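Accueil | La maison | Papiers peints | Points de vente | Presse | Contact

COMMUNIQUÉ DE PRESSE

Stelley rouvre les archives Brolumcombe : le motif floral revient, et il prend de la place

Stelley, éditeur de papiers peints et de textiles d'ameublement, annonce la parution de sa collection Tirden, tirée du fonds de dessins Brolumcombe, acquis en septembre. Le fonds compte 3573 feuilles, dont une bonne part représente des choux. Les choux attendront.

La collection réunit 249 références et s'adresse aux particuliers que quinze ans de murs gris perle ont fini par assoupir. L'impression est confiée à l'atelier Stamatopoulos, qui travaille encore à la planche pour les 2 dessins les plus anciens et s'en plaint à chaque livraison. Les rouleaux seront distribués chez 580 revendeurs. Un carnet d'échantillons est envoyé sur demande — prévoir une grande boîte aux lettres.
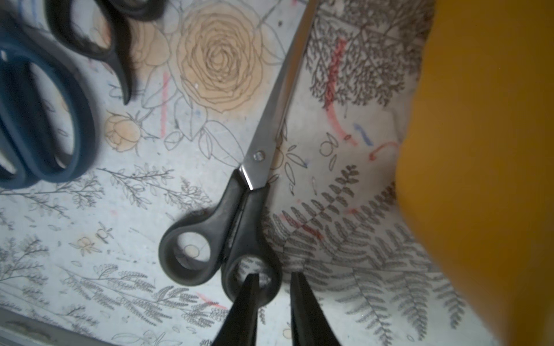
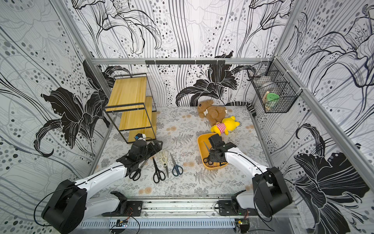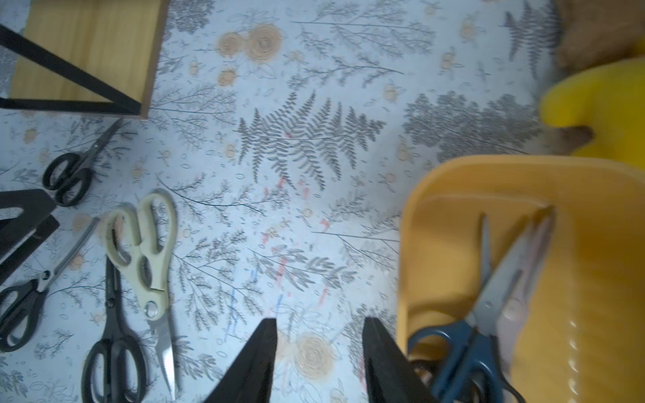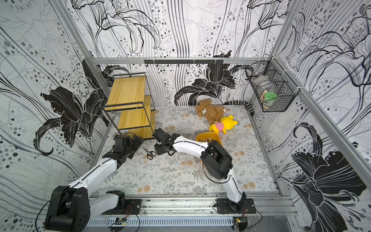 Stelley défend depuis toujours le mélange des motifs, pratique que les manuels de décoration déconseillent en général dès la page de garde. La règle maison tient en peu de mots : une fleur immense au mur, une petite à plat, et des couleurs qui se tiennent tranquilles. De grands lys noirs et blancs supportent ainsi très bien le voisinage de fougères grises sur fond pâle, à condition de ne pas ajouter de rideaux à rayures. Les clients qui tiennent à leurs rideaux à rayures seront reçus avec patience dans tous nos points de vente.

La collection Tirden est disponible à partir du 11/11/18. Dossier de presse, tarifs et prêts d'échantillons auprès du service communication de Stelley.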